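Support » Tickets » Gripper and end effectors

Ticket subject: Gripper says it's holding something when it isn't
Status: Open, waiting on customer log
Product: Dranano arm, Clavel two-finger gripper
Priority: Normal

Hi Skotska support,

Okay, so this has been driving me a little nuts and I figure it's time to write it all down. We use the arm for cloth picking - it goes down to the table, pinches a bit of fabric, lifts, and carries it over to the folding station. It ran fine for ages. Then on Wednesday it started reporting a good grip on nothing at all and happily carrying air across the cell. The first couple of times I laughed. By lunch I wasn't laughing so much!

What I see in the Gu console when it happens: the close command goes out, the fingers stop a hair short of fully shut, and the status flips to OBJECT HELD. After that the program does exactly what it's supposed to do with an object, only there's no object. No fault code, no warning light, nothing in the event list.

Stuff I've tried so far, in order:

Power cycled the arm and the controller. Good for maybe a dozen picks, then the same thing again.

Re-ran the finger homing from the maintenance menu. It passed. I ran it again after the gripper had been working a while and it passed again, so I don't totally trust that test.

Took the fingers off, wiped down the mounts, put them back on. There was a bit of lint in the left one (we work with fabric, there's lint in everything) but it didn't look like enough to jam anything. No change.

Dropped the grip force from 22 to 16. This made it worse - more false grips, and it also dropped a real piece of cloth halfway across, so I put it back to 22.

Raised the close timeout to 800 ms. I had a theory that the controller was making up its mind before the fingers were done moving. It helped a little, I think? I got 8 bad picks that afternoon and it had been a lot more than that in the morning. Could just be luck.

Swapped the gripper cable for the spare. Same behavior.

One more thing that may or may not matter. If I jog the gripper closed by hand from the console, up in the air and away from the table, it shuts all the way and reads EMPTY like it should. I've only had the false grip down at cloth height, with the wrist tilted to the pick angle.
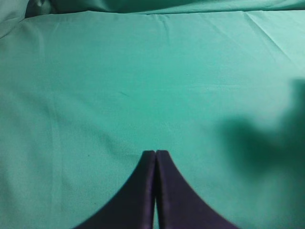 Does the gripper measure finger position directly, or does it guess from motor current?

It uses both: the encoder gives the position, and the current spike tells the controller the fingers have met resistance. If the current goes up before the encoder reaches the closed value, the status goes to OBJECT HELD.

That came from your own help page, and it's what makes me suspect something is dragging in the mechanism when the wrist is tilted. A dry slide, maybe, or the cable pulling on it. I haven't opened the housing and I'd like to keep the warranty, so please tell me before I go in there with a screwdriver.

For now I've got the arm set to pause after every lift so I can check it before it moves on. It's slow and boring but it's safe. I'll pull the full current log tonight and attach it to this ticket. If you need a particular sample rate, let me know before 5 pm and I'll set it up that way.

Thanks!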